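The Microwave at Notden
10/21/21

I should say before I start that I never wanted the flat. I wanted the one below it, with the bath and the cupboard you could stand up in, but Sylvain Bouvier got his deposit down while I was still looking for my chequebook, and so up I went, 108 stairs from the street, to the top of Notden House with a kettle under one arm and a box marked DELORME under the other.

Delorme was the name of the people before me. They'd left the box behind on the landing and the agent said I could have whatever was in it. It was mostly lids. I have never in my life seen so many lids (and not one pan between them!) but right at the bottom, wrapped in a tea towel, there was a notebook, and on the first page in green ink somebody had written: The microwave keeps things.

Well, I thought it meant warm.

It was already there, you see, the microwave, on the wooden worktop by the window, a great black lump of a thing. I'd planned to get rid of it. My sister had promised me hers. But then my sister's went off with a bang in April and I was stuck with the Delormes' one, and to be fair to it, it did a very decent baked potato.

The first thing it kept was a spoon. I'd put my porridge in and taken the spoon out first, I'm careful about that, and laid it on the worktop. When I opened the door the porridge was hot and the spoon was in the bowl. Cold as you like. I stood there and ate my breakfast with it and decided I was tired.

The second thing was a letter from the gas people, and after that I stopped putting things down near it.

I looked in the notebook again. The Delormes had kept a sort of list, going back years, in the green ink and then in biro and then in pencil. Theatre tickets, came back the next day. Mother's earring, came back after 80 days. Cat, came back at once, very cross. And near the end, underlined: It likes coffee. If you want something back, stand the coffee in front and open the door a bit, and then leave the room. Don't hang about looking at it.

I only had tea in the house. I've never got on with coffee, it makes my ears ring. So I went down to Sylvain and knocked, and he came to the door in his good jumper and his terrible slippers and I asked if he had any he could spare.

"What sort?" he said.

"I don't think it minds," I said, and he looked at me for a while and went to fetch a jar.

What I wanted back was my dad's watch. I hadn't told anybody it was gone. I'd taken it off to wash up and put it, like an idiot, on the tea towel, and the tea towel was where it always is, and when I turned round there was just the towel. It's a Skivel, the watch, nothing special, it loses 2 minutes a day and the strap has been replaced more often than I've been to the dentist. But he'd worn it on the ferries for his whole working life and I used to be allowed to wind it on Sundays if I'd eaten my greens.

So I did as the book said. I cleared the plates away. I stood Sylvain's jar in front, with the green lid screwed on (the book didn't say anything about taking it off), and I pulled the door open a bit. 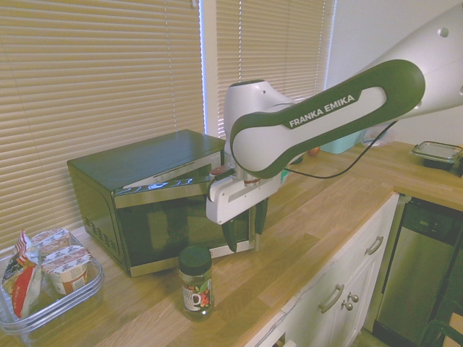

The coffee in front, the door open a bit.

Then I went and sat on the stairs with my coat on. I don't know why the coat. It seemed like the kind of thing you ought to be dressed for.

Sylvain came up after a bit with two folding chairs and a packet of those thin ginger biscuits, and he didn't ask, which I thought was big of him. He told me about his job instead. He sells flooring for boats, a stuff called Skindeck that you roll out like pastry, and I now know a great deal more about Skindeck than I ever hoped to. It comes in 100 shades, and almost all of them are grey.

"Did you know the Delormes?" I asked him.

"Only to nod to. She used to borrow my coffee."

"And did she ever bring it back?"

He thought about it, and brushed the crumbs off his knee. "The jar, always. Washed out and everything."

We gave it until the biscuits were gone. I went in on my own. The kitchen smelt a little of the sea, or of the car deck of a ferry, which is diesel and chips and wet rope. I opened the door the rest of the way, and there was Dad's watch in the middle of the glass plate, ticking away, and it was right. To the minute! I checked it against the radio. It had never been right in all the years I'd known it.

The jar was empty. The lid was still screwed on tight, and I had to get Sylvain to undo it for me so I could give it a wash.

He stayed for a potato.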